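Home » News » Community » Plonham toy library to move into former post office

Plonham toy library to move into former post office

The Plonham Toy Library will leave its rooms above the Drustano Street pharmacy in November and reopen in the former post office on the town square, its board has announced.

The move will give the library more than twice its present floor space and, for the first time, an entrance at street level. Families now reach the collection by a flight of 14 steps, and parents with strollers have long asked for a change.

The library was founded by a group of local parents and lends toys, puzzles, games and building sets to households in Plonham and the neighboring township of Plovon. Its catalog lists 3,110 items. Membership stands at 172 households, the highest figure in its history.

"We have turned down donations for two years for lack of shelving," said Renata Orellana, the library's director. "The new building lets us accept them again, and it gives children a place to sit down and play before they choose."

The town council approved a five-year lease on the former post office at its last regular meeting. Under the terms of the lease, the town will remain responsible for the roof and the heating system – both of which were inspected this spring – while the library will pay for interior work and utilities. The Zúñiga Family Fund has awarded the library a grant toward new flooring and a ramp at the rear door.

Building sets and blocks are the most borrowed part of the collection, followed by wooden train sets and board games. The library plans to give them a room of their own at the back of the new building, where the mail was once sorted.
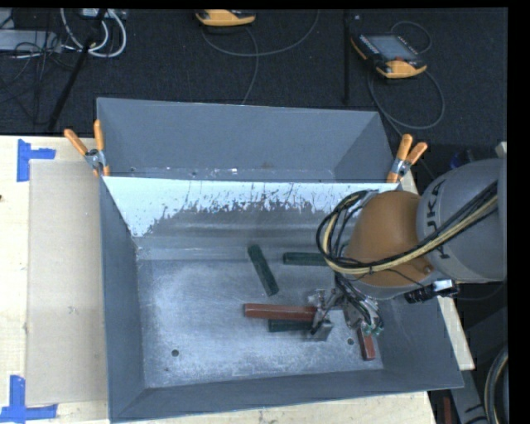
Dark green and reddish-brown blocks in a gray metal bin.

Borrowing rules will stay the same after the move. Members may take home up to four items at a time for three weeks, and may renew any item that has not been requested by another household. Missing pieces should be reported at the desk when a set is returned. There is no charge for the first missing piece.

Opening hours will change. The library will open at 10 a.m. instead of noon and will stay open until 6 p.m. on two weekday evenings, to be chosen after a survey of members. Survey forms are available at the desk and will be collected until the end of the month.

The present rooms will close for two weeks while the collection is packed and moved. Items due during that period may be kept until the new building opens, and no late fees will be charged. Members who wish to return items earlier may leave them at the town hall reception desk during office hours.

Catalina Toledo, who chairs the council's culture and leisure panel, said the lease would bring a vacant building back into daily use. "The post office counter has been closed for some time, and residents have told us they want to see the lights on again," she said. The original counter will be kept and used as the lending desk.

Applications for membership are accepted throughout the year. Forms may be picked up at the library or at the town hall, and proof of address in Plonham or Plovon is required.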